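I said I'd write up the robotics club's simulation project once there was something to write up. There sort of is, so I'm going to, though anyone hoping for a conversion story should lower their expectations.

Background for people who skipped my February grumbling: I help out with the club two evenings a month, mostly with code review. Last year we built things that rolled across the floor and hit chair legs. This year Ah-rin Ryu, who runs the student side, talked everyone into entering the Lolloleck challenge, where you train an arm entirely in a simulator and only then get time on a real one. The team named their entry Prosiven. I voted against the challenge and, separately, against the name.

My complaint is an old one. A simulator is somebody's opinion about physics. If the opinion is wrong about how a small block slides when a fingertip catches its corner, you can run the thing all night and it will get very good at a world that doesn't exist. The students know this. They wrote it on page one of their proposal, then spent five weeks on table textures.
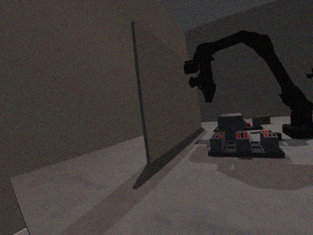

*The Prosiven workcell, arm over the tray. Yes, it's that dark.*

I asked about the lighting and was told it's randomized, and the dim setups are supposed to make the policy tougher. Fine. I've read the same papers. I'd still like to see one run where I can tell the arm from its own shadow before I sign off on "tougher."

They gave me numbers, too. Of 1941 attempts in the last batch, 814 counted as successes. Bit-na Won wrote the scoring script, and to her credit she showed me what "success" means in it: the gripper closes and the item's height goes up. It doesn't have to stay up. When she added a hold time, the count dropped by 182, and there was a long silence in the room – the most useful silence we've had all year, if you ask me.

I don't want to be unfair. Bit-na found that herself, before I'd opened the file, and she reran everything that same night. Two of the first-years can now read a contact log, and I couldn't do that at their age (I couldn't do it at 30).

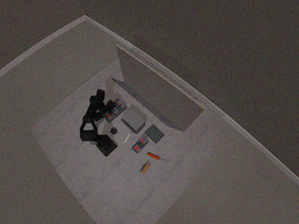
What bothers me more is the layout. The trays, the small labeled items and the screwdriver came from the Lim starter pack, and I don't think anyone on the team picked a single object for a reason. Does the screwdriver matter to the task? I got three answers from four people. If it's a distractor, write that down. If it's a target, somebody should be scoring it, and at the moment the script doesn't know it exists.

Real arm time is at the Trultley lab next month, almost 800 miles from here, and the club is paying for the van. My request stands: pick one item, grasp it, hold it for ten seconds, and put it back where it came from. Ah-rin says that's too easy to be worth the drive. I've offered to buy dinner if she's right, and she has already sent me the menu.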